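Home > Kitchens and Storage > Features

Print this article | E-mail to a friend

The depth of a drawer

February 6, 2022

Most fitted kitchens are planned from the outside in. The run of units is drawn first, the appliances are placed, and the inside of each drawer is whatever remains once the runners, back panel and plinth have taken their share. Woo-jin Kwon, who designs storage for the small firm Homach, works in the other order. His clients list what they own before any unit is drawn.

The arithmetic is plain enough. A cabinet 60 cm wide and 60 cm deep does not give a drawer of that size. The side panels take their thickness twice, the runners need clearance on both sides, and the back has to stop short of any pipework. Kwon's Wendley range moves the runners underneath the drawer box, which recovers some of the width but costs height. For shallow cutlery drawers the exchange is a poor one. For plates and pans it usually pays.

Load matters more than buyers expect. A full drawer of stoneware puts its greatest strain on the runner when it is fully open, because the weight then hangs well forward of the fixing screws. Full-extension runners make this worse — they also make the back third of the drawer usable, and few people who have had them go back. Kwon fixes his with longer screws at the rear and will not fit them into old chipboard without a batten.

He is less keen on inserts. Moulded trays fix the layout on the day of purchase, and households change what they cook. The Lokum divider, a slotted strip that can be shifted by hand, was drawn up after a client replaced a whole set of trays within a year.

Setting the layout is done at full size, on a flat surface, with the actual contents to hand.
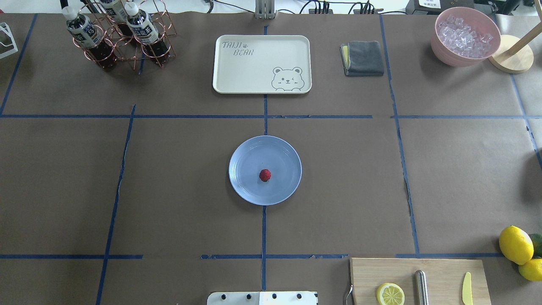 Items used daily go into the top drawer nearest the hob or sink, whichever they serve. Heavy items go low, though not in the bottom drawer if the user has trouble bending. Anything used less than once a month leaves the drawers altogether and goes to a high cupboard. Kwon allows 2 cm of free height above the tallest item in each drawer, as a handle that catches once will catch again.

His last job of the winter was a galley kitchen with a single wall of units. The client kept the old doors.

Comments

hobside: Under-mounted runners are fine until you spill something sticky down the side. Ask me how I know.

Marrow733: Does the batten go on the inside face or behind the panel?

tinlid: Inside face on mine. Lost a bit of width but no sagging so far.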